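Stokside Headlines

17 August 2021
By Dexter Park

Stokside Headlines is a set of 2,842 news headlines and teaser lines about Lebanon and its neighbours, scraped from archive pages of the sort that end in "[...]" and leave you hanging. Each row has a headline, a teaser, a country tag and a topic tag.

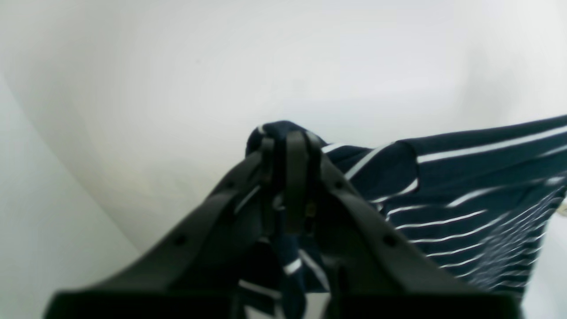
Topic tags were done by hand, by me and Wai-kit Yen, over most of July. We agreed on politics. We did not agree on whether a story about a restaurant closing is business, food or politics, so it's usually politics.

## What's in it

- `headlines.csv` -- 2,299 rows, cleaned and tagged
- `leftovers.csv` -- the rest, where headline and teaser ran together and we lost the will to pull them apart
- `titine.py` -- the splitter, named after Wai-kit's first car and about as reliable

Of the cleaned rows, 327 carry a second country tag. Please don't treat the first one as more important. It's alphabetical.

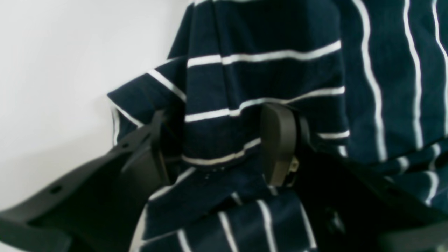
## Known problems

Place names are spelled however the newsroom felt that morning. Questions in headlines are kept as questions, even when the teaser answers them with "no". Opinion pieces are labelled `opinion` only if the page admitted it.

The Giannakopoulos tokenizer chokes on curly quotes. Run `titine.py --plain` first.
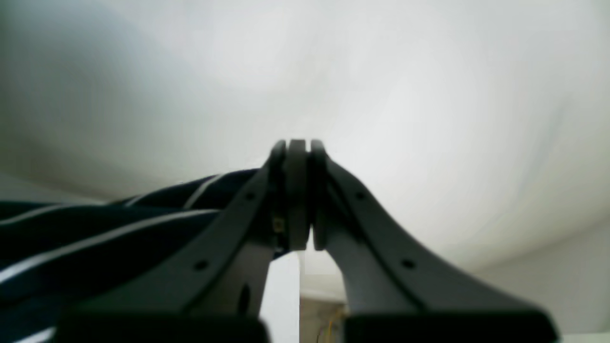 Gripper with its finger pads together.

## Licence

Tags are free to use. The headlines belong to whoever wrote them. Corrections go to the Sedier tracker, where two of us take turns ignoring it.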